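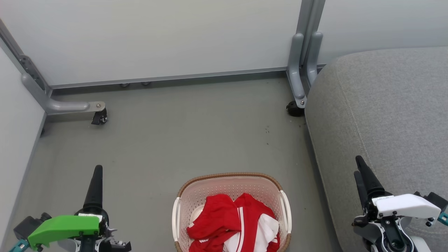
# Mindik M2 two-arm recording set

Mindik M2 is a set for recording examples of household work with two robot arms. One person guides both arms, and the set stores the pictures from the head camera together with the positions of all joints and both grippers. These recordings are used to train a learning system which must later do the same work alone.

The set is made by Ivley. It is delivered in parts and can be put together by two persons with the tools in the box.

## For which work it is suited

We recommend the M2 for work with soft things: clothing, towels, bed covers. A red and white garment in a perforated plastic basket with two handles is a good first task. The cloth changes its form each time, and the basket can be taken from the left and from the right side. Please begin with one garment and only later put more pieces in the basket.

The low view on the floor is also useful for work next to a sofa, where the arms have less space. The set is not suited for glass, for hot liquids or for work outdoors.

## What you receive

- two arms with grippers and exchangeable fingers
- head camera with holder
- two hand controllers
- foot pedal for start and stop of a recording
- recording software Lukáč, license for one computer
- printed manual in English

The computer is not included.

## Technical data

| | |
|---|---|
| Order number | 1419 |
| Pictures per second | 20 |
| Longest single recording | 40 minutes |
| Internal storage | 258 GB |
| Network | cable only |

## How a recording is made

1. Put the basket on the floor between the grippers, so that both handles are in the view.
2. Open both grippers and press the pedal one time.
3. Do the task in a calm speed. Short stops are allowed.
4. Press the pedal again. Lukáč asks if the example was good, failed or should be deleted.
5. Change the position of the basket a little before the next example.

Please do not delete failed examples without need. Many customers keep them in a separate folder and use them for testing.

## Fingers and spare parts

Black fingers are standard on both sides. They are fixed with screws and should be checked for wear every week when the set is in daily use. Fingers are sold in pairs. When you order, please write if you need them for the left or the right gripper.

## Delivery and service

The set is sent from our store in Melwood. Repairs are done at the same address. Before you send an arm back, please save your recordings to another disk and remove the fingers.

Page updated 16 September 2026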